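3.2 Bedrooms, bedding and the habit of airing

A good deal of what our households told us about damp began, one way or another, with the bed. 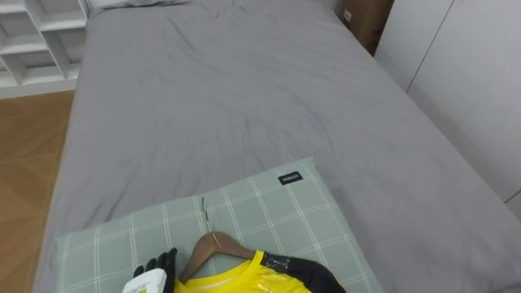

We had gone to Brirkness expecting to talk mostly about kitchens and bathrooms, where the steam is, and we had drawn up our questions with that in mind. Yet when Oliwia Wilczyńska sat down with the first families in April, the talk kept drifting upstairs, and after a while we were glad to let it. People have strong feelings about how a bed ought to be treated in the morning. Some had been brought up to throw everything back and open the window whatever the weather; others made the bed the moment they were out of it and would have been ashamed to do otherwise (one retired teacher told us, very kindly, that she could not think straight in a house with an unmade bed in it).

Of the 56 households who kept a diary for us, those in the older terraces were the keenest on open windows, even in the cold months. Several of them spoke of mothers and grandmothers who had done the same. Tenants in the newer flats at Gallden were more cautious, and the cost of heating came up in nearly every conversation there. This fits rather well with the earlier work by Brzozowska, who found that airing was passed down in families and then quietly given up when the bills rose.

Furniture mattered too, more than we had supposed. Where a room is small, the wardrobe tends to go against whichever wall will take it, and that is very often an outside one. Air moves poorly behind it, and the wall stays cold. Figure 2 shows a typical bedroom, furnished much as people described to us, with the bed and the storage sharing a modest floor.

Bogdan Piątek went back through the diaries a second time to look for remarks on bedding alone. He found that sheets were washed far more regularly than pillows, and that mattresses were hardly mentioned at all. We return to mattresses in Section 4, where the moisture readings are set out room by room.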